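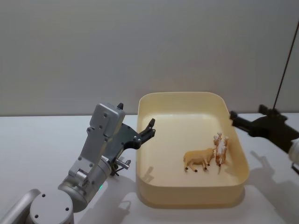

4.2 How readers describe a change of narrator

Figure 2. Robot arm over a white tabletop, with a tray to the right.

The second part of the study looked at what readers wrote about novels told by more than one person. We took 333 reviews of Tirenis, a family novel in which two sisters and their grandmother tell the story by turns, and 21 reviews of Plorola, a shorter book by the same publisher with a single narrator. The reviews came from the Zerninari reading site and were saved on November 3, 2022. Reviews shorter than one full sentence were left out, as were reviews that only copied the publisher's blurb.

Each review was read by two coders. They marked any passage that mentioned who was telling the story, and then noted whether the reviewer named the speaker, named only the role (the grandmother, the older sister), or spoke of "the author" when the words in question belonged to a character. Where the coders disagreed, they read the passage again together, and it was left unmarked if they still could not agree.

Reviewers of Tirenis often began with the plot and came to the narrators late, usually when explaining why they had put the book down for a while. The grandmother's chapters were the ones most often called slow. They were also the ones most often quoted. Several readers wrote that they had gone back to her first chapter after finishing the last one, and these readers tended to give her name. Readers who did not mention rereading were more likely to call her "the old woman" or to leave her out.

The Plorola reviews are too few to compare in any strict way. We used them to check that the coding sheet worked on a book with one voice, and one category (confusion over the speaker) was reworded as a result.

Length mattered more than we expected. Reviews of more than 700 words nearly always discussed the order of the chapters, whatever the reader thought of the book. In short reviews the order came up mostly as a complaint. Ndung'u, the reading group whose members posted under a shared account, wrote long reviews made up of several members' views, and we coded each of these as one review. Splitting them would have meant guessing where one member stopped and the next began.

Posted in: Reading Studies, Book Reviews, Family Fiction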